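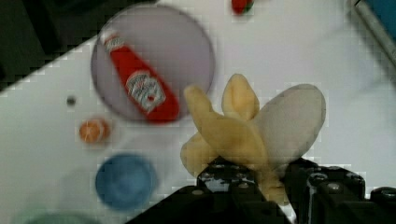
## 3.2 The soft foods and the serving plate

**Figure 4.** Plush banana with its peel open, next to a round plate with a ketchup bottle lying across it.

The play-food set was the part of the study we most looked forward to building, and it repaid the effort many times over. Our question was a simple one: when people set out a pretend meal, do they sort the pieces by what they are (fruit with fruit, sauces with sauces) or by where they would sit at a real table? To get at this we needed foods that anyone could name at a glance, and we needed some of them to be a little awkward to place.

The banana in Figure 4 became our favorite awkward piece. Its peel is split into three flaps that fan away from the fruit, so it takes up far more room than a closed banana would, and it has no obvious resting side. Austra Rimkutė, who ran the pilot tables, noticed early on that people would turn it over several times before putting it down. Some laid it flat with the flaps spread like a flower. Others tucked the flaps back around the fruit – a lovely bit of care for a stuffed toy – and then lined it up with the rest of the fruit.

The ketchup bottle raised a different problem. It is long for the plate, and when it lies on a diagonal, as in Figure 4, the wide end hangs over the rim. We had expected most people to stand it on the bare tabletop. Many did, but a good share put it on the plate anyway, and when asked they told us that the plate was "where the food goes." Children in the Skultetti sessions said this most often, and with great confidence.

We kept the plate plain on purpose. A pale lavender-gray dish with a slightly darker rim gives a clear edge to aim for and doesn't hint at any one kind of meal. An earlier patterned dish, used in the Murkex pilot, led people to match colors, and we dropped it after 11 sessions.

Across the full study we logged 3926 placements from 300 table settings. Each setting was coded by two readers, Zane Bite and Aigars Paju, who worked from the same written guide and met to settle the cases where they disagreed. Nearly all of those cases involved pieces that lay partly on the plate and partly off it. Our rule was to count a piece as "on" if any of it touched the plate's surface. The rule is generous, and Section 5 looks at what changes when a stricter one is used.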